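**Zoltulwood green table cover, heavy grade**

Fitted cover for work tables and benches used for sorting and handling small metal parts. Supplied in green only. The surface is matt and gives a plain background for grey or bright metal.

- Drop at sides: 15 cm
- Wash: 60 °C, no softener
- Weight: 400 g per square metre
- Order code: Droltell 33

Measure the table top before ordering – the drop is added at the factory and should not be included in your figures.

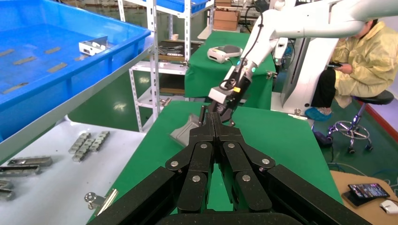
*Green-covered work table with a grey metal part; blue plastic bin at upper left.*

Covers are sold singly. Bins, stools and tables are listed separately under Rathore workshop fittings. Odd sizes are cut to order and can't be returned – send a sketch with all four sides marked. For trade quantities, contact Mamta Lodhi at the Zuvico sales desk.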